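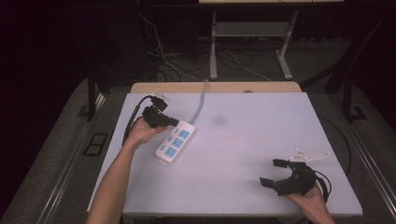 The Load Test

Print this story | E-mail this story

Reading time: 2 minutes

The rule at Flellia was that every strip went through 100 insertions before it was signed off. Sabine Eichhorn did hers in the late afternoon, when the packing line had gone home and the building's voltage was steady.

She set the strip on the board at a slant. It suited her wrist. She took the plug in her left hand and seated it in the first outlet, withdrew it, and entered the force in the log. Then the next outlet. Insertion, withdrawal, entry.

The specification came from Loscombe, who bought the strips and resold them under the name Omia. It ran to 252 pages. Page 2 stated that the plug should enter "without undue effort." The remaining pages did not define undue. Sabine had written to ask in August and had received the same document back, now 276 pages long, with the phrase unchanged.

At the fortieth insertion the middle outlet began to resist. The increase was small. It would not have failed the strip. She wiped the pins, checked them for burrs and repeated the measurement. The figure was higher again.

She had trained under Bangera, who held that a contact remembers. Push the metal one way often enough and it takes a set. He said this in the tone he used for tolerances, and she had copied it down with the tolerances. He had retired before she thought to ask how long it remembered.

She carried on. Sixty. Seventy. At eighty the resistance stopped climbing, and at eighty-three it began to fall. By the last insertion the plug went in the way it had at the start – slightly easier, if the gauge was to be trusted.

The form had a box for Pass and a box for Fail. Under them was a line for remarks, which she had never used. She checked Pass. On the line she wrote: Objected, then got used to it.

She read it over, initialed it, and coiled the cord. The next strip was already out of its bag. She laid it on the board at the same slant and reached for the plug.

Print this story | E-mail this story

More short fiction
The Weighbridge
Notes Toward a Smaller Elevator
Calibration Day
What the Meter Reader Left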